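Larnham Shared Workshop
Member Tips: Hand-Held Grippers at the Cooking Table

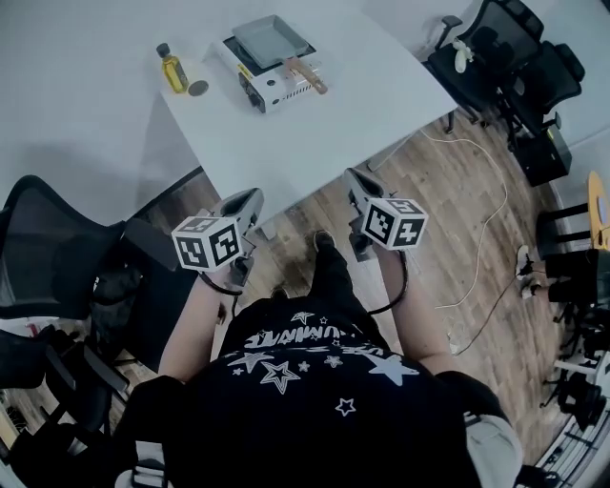
Grippers in hand at the cooking table, with the rectangular pan on the burner and the oil to the left of the stove.

The following tips are provided for members working on the kitchen arm build, known in the workshop as Undo. They cover the table, the stove, the hand-held grippers and the care of the pan. Members who are new to the build should read the page in full before booking a session. Questions may be sent to Jad Sayegh, who maintains the build notes.

Setting the table

Place the portable stove well back from the near edge, with the control panel facing the person who will work. Check that the stove is level and does not rock when pressed at the corners. The table must carry only what the session requires. Paper towels, packaging and notebooks are to be kept on the side shelf.

Stand the oil bottle to one side of the stove, never behind it. Reaching across a burner with a gripper in each hand is difficult, and sleeves and cords can pass over the flame. Close the cap before the burner is lit.

Chairs should be pushed away from the side of the table where the work is done. Leave enough room to take one full step back.

Holding the grippers

Support each gripper from below with the whole hand. Members who squeeze only with the fingertips tire quickly, and the recorded paths become uneven. Sessions are limited to 75 minutes, with a break whenever either wrist begins to ache.

Keep the cord short and close to the wrist. A loose loop will catch on a pan handle sooner or later. Hook-and-loop straps are in the drawer marked Tulenex; please return them after use.

The marker cubes must remain clean and fully visible. Wipe them with a dry microfiber cloth before each session. Do not use glass cleaner, which lifts the printed surface. A cube that has been knocked should be refitted and the alignment check repeated, even if it looks straight.

Short sleeves are preferred. Long sleeves must be rolled above the elbow and secured. Closed shoes are required at all times.

Working with the pan

Practice every movement with the burner off. The rolled omelet is a demanding task for two grippers, and members are advised to complete 13 dry runs before lighting the stove. A folded dishcloth in the pan makes a fair stand-in for egg.

Grip the handle near its end, well away from the metal. Close the jaws slowly and lift only a little at first. If the pan turns in the jaws, set it down and take a new hold farther along. Rubber jaw pads wear smooth with use and should be changed as a pair.

Use a thin coat of oil. Tilt the pan to spread it and wipe out the excess with a folded paper towel held in tongs. Oil on the jaw pads must be removed with warm water and a drop of dish soap, and the pads dried completely before they are refitted.

A second member must be present whenever the burner is lit. That member keeps one hand free to turn off the gas and does not operate the recording computer.

Cables and floor

Route power cables along the wall where possible. Any cable crossing a walkway is to be taped flat along its whole length. Cloth tape may be used on the plank floor for the length of a session, but should be peeled off the same evening to prevent residue.

Closing the session

Turn off the burner, remove the gas canister and store it upright in the metal cabinet. Allow the pan to cool fully before washing. Enter the number of runs in the log, including the failed ones. The log held 574 runs at the end of August, and incomplete entries have made some of the earlier ones unusable.

Spare pads and cords are kept in the Moradi cabinet, bin 852.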